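Packing Table, Snack Pouches and Trays
Kinley packing room, November

Kinley packs dry goods and snacks into gift boxes and shelf cartons for small shops. Most of the work happens at tables like the one on this page: a smooth pale top on a board with a wooden edge, one tray, one bag at a time. The room is 17 feet long and carpeted in dark gray, so footsteps are quiet and dropped bags rarely split.

The trays come from Stimitz and the outer cartons from Fodmont. We keep over 2,670 trays on the shelves in the fall and a good deal fewer by spring.

Bag and empty tray. The bag lies flat on the table and the tray sits behind it. The ribs run across the floor of the tray.
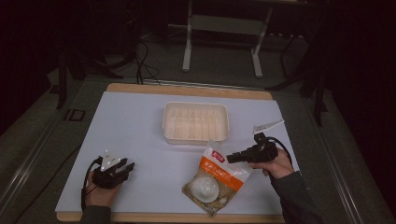
Bags are checked for a clean top seal before they go any further. A bag with a wrinkled seal goes in the bin under the shelf, and the bin is sorted at 2 in the afternoon. Good bags are placed with the printed side up and the logo toward the top, so that a finished carton looks the same from one end to the other.

We used deeper trays from another supplier until last year. They held more, but the bags slid down and the print was hidden. The shallow ones from Stimitz take up less shelf space and are easier to wipe out.

Bag over the tray, held at the top corner. The orange stripe and the small red logo are easy to pick out against the white of the pouch, and the bottom edge is just inside the rim.
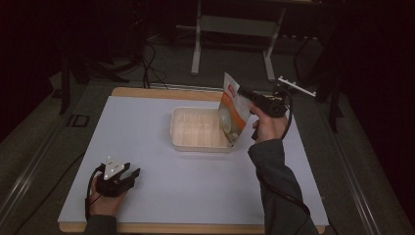 Can the trays be used again?
They can, as long as the rim is not cracked. Shops in the Mbwambo delivery area can stack their empties by the back door and the driver will bring them in with the next run. They are washed in warm water, dried on a rack overnight and put back on the shelf. Cracked ones go out with the plastics.

Shops that want to change their tray size should let the packing room know before the next order is made up. Sample trays are kept at the front counter and can be taken away to try on your own shelves.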